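Home | Topics | Ask | Members

Keeping small wire harnesses in order

Annapurna Annamalai
I repair small electronics at home and my harnesses are always tangled. I have one deep box for everything – boards, leads, little motors. How do you keep the parts apart?

Drirkeno
Use a shallow metal tray and put white paper in it. Small screws are easy to see on it. 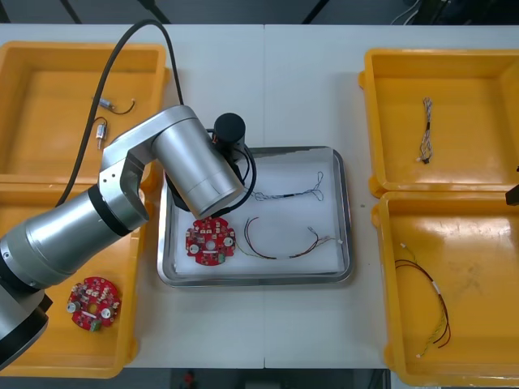

Should the harness be stored together with its board?

Keep them together only while you work on that device. For storage, I put each harness in its own bag and write the device name on it.

Thevar
Buy more boxes. I have three.

We use cookies to remember your login. Accept | Settings

Contact | © Cevivwood Help | Back to top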